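Filed under: Customer Help > Lighting & Switches > Open tickets
October - posted by Isla Nisbet
Ticket 329: Tronda under-cabinet lights go off by themselves

Hello again, and thank you to Malathi for picking this one up so quickly. I'm putting everything in one place as you asked, and I apologize in advance for the length - I'd sooner give you too much than have you write back for more.

We have a Tronda strip under the kitchen cabinets, fed from the Istora power supply that came in the same box. For two years it behaved beautifully. Since the start of the month it goes dark after 20 minutes, near enough to the second that my husband has started timing his tea by it. Turn it off at the wall, wait a bit, turn it back on, and we get another 20 minutes.

What I've tried so far:

Swapped the wall outlet for the one by the fridge. Same thing.
Unplugged the strip overnight. Same thing.
Turned the dimmer down from full to 80 percent. It stayed on all through dinner and I thought I'd cured it, but it went off again while I was washing up.
Felt the power supply with the back of my hand (I did remember your warning about that). Warm, but I wouldn't call it hot.

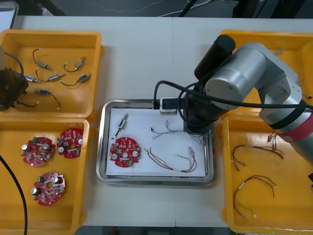 Small switches with their wire leads, in a yellow bin on the work table.

Reply from Malathi Murthy, 2:20 p.m.

Hi Isla, please don't apologize, this is a lovely clear report and it saves us both a lot of back and forth. A cutoff that regular makes me think of the sleep timer before anything else. On the Tronda it's set by holding the dimmer button down, and it's very easy to do by accident when you're wiping the counter. Could you hold the button until the strip blinks, let go, and then leave it at full brightness for an hour? If it still goes off, I'll ask Vignesh Krishnan on our power supply side to take a look, as he knows the Istora units far better than I do.

Reply from Isla Nisbet, 6:45 p.m.

Well, it blinked! I held the button down, got one long blink, and the lights have been on since before four. I did have the cabinets cleaned at the end of September, so perhaps that was the moment. I'm a little puzzled about why dinner at 80 percent lasted longer than the rest, but maybe somebody brushed the dimmer again and started it over.

Would you leave the ticket open until I've had a few more evenings with it? I'd also like to know if there's a way to lock that button.

Status: waiting on customer
Copied: Vignesh Krishnan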